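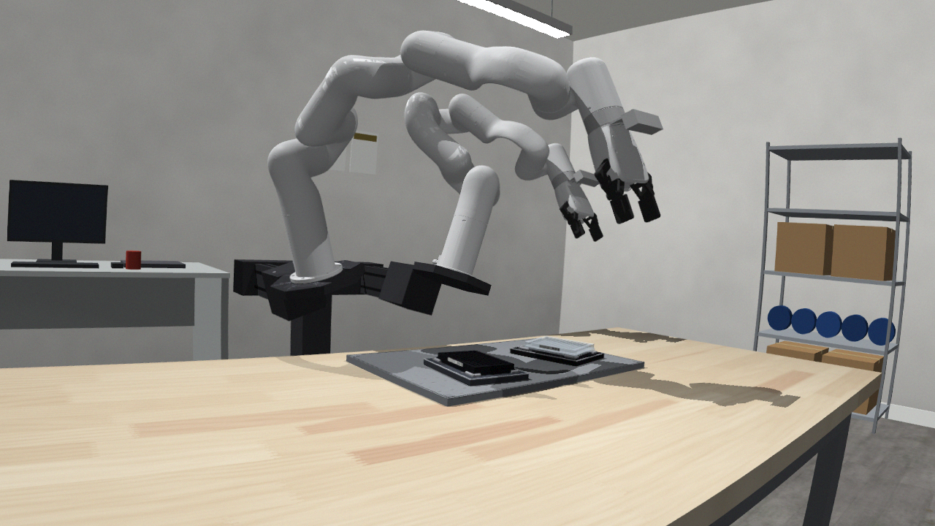
발표 노트, 슬라이드 1. 오늘 주제는 회의록입니다. 벌써 나가고 싶으신 분들, 문은 뒤쪽입니다. 저는 Taltent에서 2년 동안 회의록 244건을 읽었고, 그중 결정이 적힌 것은 드물었습니다. 대개는 "논의함"으로 끝납니다. 회의록은 회색 벽 앞의 커다란 밝은색 나무 작업대 같은 것이어야 합니다. 무엇을 올려놓았는지 한눈에 보여야 하니까요. (여기서 잠깐 쉬고 물 마시기)

슬라이드 2. Femitz 팀은 한 시간 회의에 1,000단어를 남겼습니다. 날씨 이야기도 충실히 들어 있었습니다. 담당자 이름은 없었고요. Ásdís Ragnarsson이 이걸 400자로 줄였는데 불평은 한 건, 자기 농담이 빠졌다는 것이었습니다.

슬라이드 3. 양식은 세 칸이면 됩니다. 결정, 담당, 기한. "추후 공유"는 기한이 아닙니다. 웃음이 안 나오면 그냥 넘어갈 것.

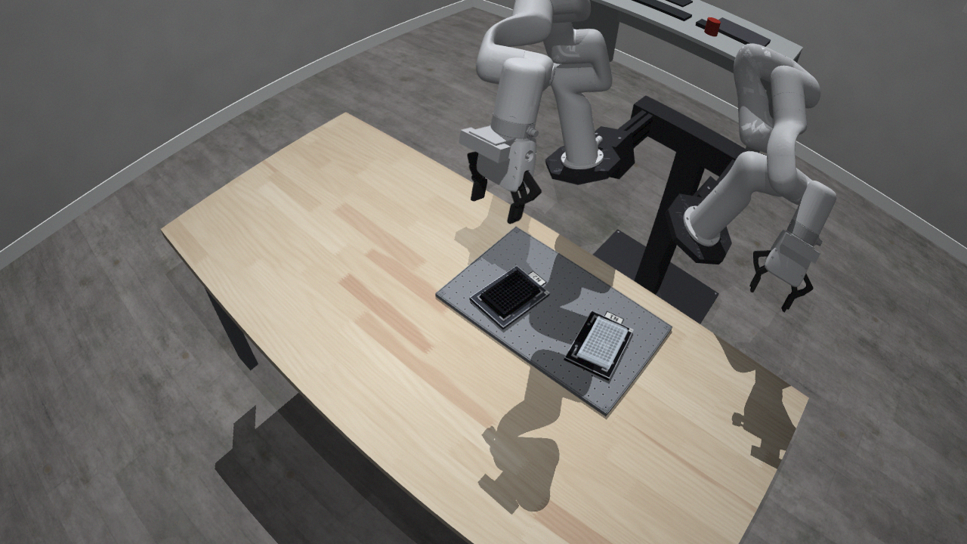 슬라이드 4. 긴 나무 탁자, 타공판 위의 마이크로플레이트 두 개. 안건도 한 번에 이 정도만.

안건이 열 개인 회의는 마지막 여덟 개를 다음 달에 다시 만납니다. 10월 회의가 그랬습니다. 질문은 끝나고 받습니다. 회의록은 제가 안 씁니다.

관련 글
- Linard식 안건 정리법
- 참석자 명단은 왜 늘 틀리는가
- Hallgrímsson 워크숍 후기

댓글
Makis Mavromatis: 우리 팀 얘기네요. 추후 공유하겠습니다.
지나가던 총무: 세 칸 양식 써 봤는데 담당 칸이 전부 제 이름입니다.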